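Notes for Sellers: Before the Open House

June is when half the street decides to list, and the other half comes to the open house to look in the cupboards. Marlene Carrier has sold homes around Zondurgate for 17 years and has one rule for her clients: go out. Buyers won't criticize your bathroom while you're standing in it, and you want them to. Take the dog as well.
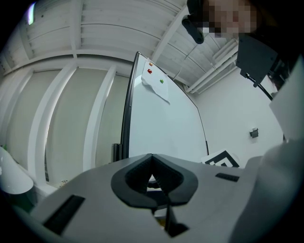

What to fix, what to leave

Paint the front door. Replace the dead bulbs. Leave the kitchen alone, however much your brother-in-law wants to help with it. One of Marlene's sellers spent $900 on new taps, and the buyers had them out by Thanksgiving. If the inspection report comes back 30 pages long, read it with a coffee before you phone anyone.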